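From: Kibet Barasa
To: grakent-fans list
Date: July 5, 2020
Subject: Re: Grakent tickets, the Camcombe date

> Did anybody hear if the May show is really moving to the
> Skurnbridge hall? My seats were for the balcony and I don't
> think they even have one. Also is Ndlovu still opening?

Yes, moved. Promoter's email went out late Friday, check your spam. Skurnbridge holds 1,699 seated, Camcombe was 2,515, so not everybody gets in on the first round. Balcony people get first pick of the floor, you have to click the link tho. It won't do it for you.

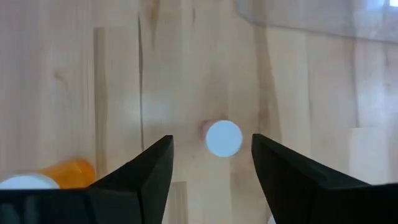 Pale wood, darker strip left of center.

Ndlovu still opening as far as I know. Forty minute set, mostly the new record, hopefully the slow one from the radio session. No word on the string players.

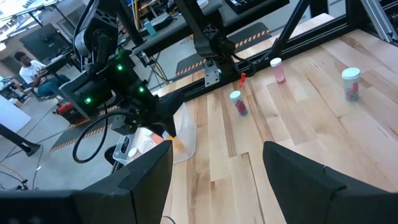

Merch next. The preorder vinyl is capped at 1,000 and they are doing three colors, red, clear and a pale pink. The pink is the one I want, close to what's in the pink container with the white cap, the one farther back from the nearest red. Sleeve is the same for all of them. Don't order twice, they cancelled doubles last time and refunds took for ever.

Setlist guesses, keep them in the other thread please. I can't follow it all in here. 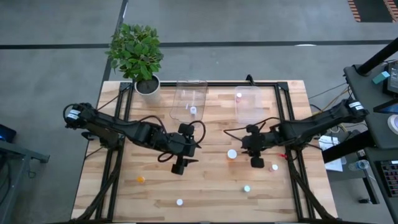
Both arms on the table, left gripper pointing down.

Carpool from Camcombe: I have room for 3, leaving at four, back after the encore. Gas split evenly. Reply off list, and say if your bringing a big bag becuase the trunk is small.

Doors at seven I think, ticket says six thirty. Will ask the box office Monday.

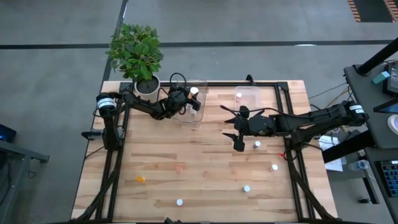

Table from above, black tape on the floor.

Anyone with two floor seats who wants to swap for one plus cash, write me.

Kibet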